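**Large Sheets and Display Boards: Notes for Exhibitors**

February 22, 2019

The Niseck Paper and Print Center will open its annual members' exhibition in May. In preparation, the Center has reviewed the way large sheets and boards are received, stored, handled, and laid out before mounting. The revised practice applies to all members who intend to submit work, and to those who use the workrooms for their own projects during the spring.

The exhibition is open to drawings, prints, maps, pattern sheets, and lettering. Each member may submit up to 2 works. The hanging space in the Ryu Room allows for 132 works in total, and places will be assigned in the order in which complete entry forms are received. A form is considered complete when it gives the title, the medium, the outside measurements of the sheet, and the preferred orientation. In past years a number of forms arrived without measurements, and the layout of the long wall had to be revised several times as a result. Forms without measurements will be returned to the sender this year.

**Delivery of work**

Work should be delivered flat wherever possible. Members who must roll a sheet are asked to use a tube of generous width and to roll the work with the image facing outward. Rolled sheets should reach the Center at least one week ahead of flat ones, so that they may rest under weight before they are measured. Tubes should be labeled on the outside, with the member's name and the title of the work. A label placed inside the tube cannot be read without removing the sheet, and staff at the desk have been asked not to open tubes.

Flat work should travel between two stiff boards that are larger than the sheet on every side. The boards may be taped to each other at the corners. Tape should not touch the work itself, including the back. Members without suitable boards may purchase them at the front desk. The Center has taken delivery of 100 boards from Nustow for this purpose, and a further order will be placed if demand requires it.

Glass will not be accepted. Works already in frames should be glazed with acrylic, and the frame should be fitted with hanging hardware before delivery. 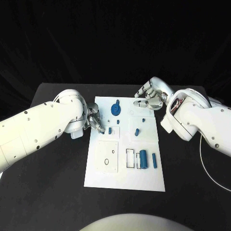

Surface preparation is the part of the process in which most avoidable damage occurs. A sheet that has been carefully stored for years can be marked in a moment by a grain of sand, a drop of glue, or a pencil shaving left behind by an earlier user. Tables should be wiped with a dry cloth before any work is placed on them, and wiped again after each sheet is lifted. The color of the surface also matters. A white sheet laid on a matte black tabletop shows its outline plainly, and even a slight angle is easy to see against the dark ground. For this reason the Center recommends a dark, non-reflective surface for checking margins and squareness. A pale surface remains useful for finding dark fibers or threads on the table itself, and members may wish to make use of both.

Sheets should be placed well in from the edges of the table. A corner that extends over the side is likely to be caught by a sleeve or a passing bag, and the resulting crease can seldom be removed. Where a sheet is larger than the table, two tables of equal height should be pushed together and the join covered with a single length of clean board.

**Handling**

Hands should be washed and fully dried before handling begins. Cotton gloves are available, but members are not required to wear them. Many find that gloves reduce their sense of the edge and lead to a firmer grip than the paper can bear. Rings, bracelets, and watches should be removed in either case.

A large sheet should be lifted by opposite corners, along the diagonal, and allowed to hang in a gentle curve. Lifting from one side alone places the full weight of the paper on a short stretch of its edge and often produces a small crescent-shaped dent – a fault that is clearly visible under the exhibition lights. Boards are more forgiving but should still be supported from beneath and never carried by a single corner.

Sheets should not be slid across a table. If a sheet must be turned or straightened, it should be lifted, moved, and set down again. Interleaving tissue should be removed separately and kept with the work, as it will be needed when the piece is returned.

Pencils are the only writing tools permitted in the workrooms while exhibition pieces are present. Notes should be made on the entry form or on a separate slip, and never on a paper that is resting on top of the work.

**Storage and insurance**

Accepted works will be kept in the flat files on the lower level until they are hung. Drawers will be labeled by form number. Members who need to see their work before the opening should apply in writing, and a time will be arranged during normal workroom hours.

The Center's policy covers each work to a value of $2000 while it is on the premises. It does not cover work in transit. Members whose pieces exceed this value should make their own arrangements and attach a copy of the relevant certificate to the entry form.

**Mounting supplies**

Hinging tissue and wheat starch paste will be provided without charge. Corner pockets made by Drorix are stocked at the front desk in small and large sizes. Pressure-sensitive tapes, rubber cement, and spray adhesives may not be used on any work submitted for exhibition, and pieces found to be mounted with these materials will be set aside until the member can be reached.

Entry forms are available at the front desk and may be returned in person or by mail. Questions about oversize work should be directed to the exhibitions office before the form is submitted.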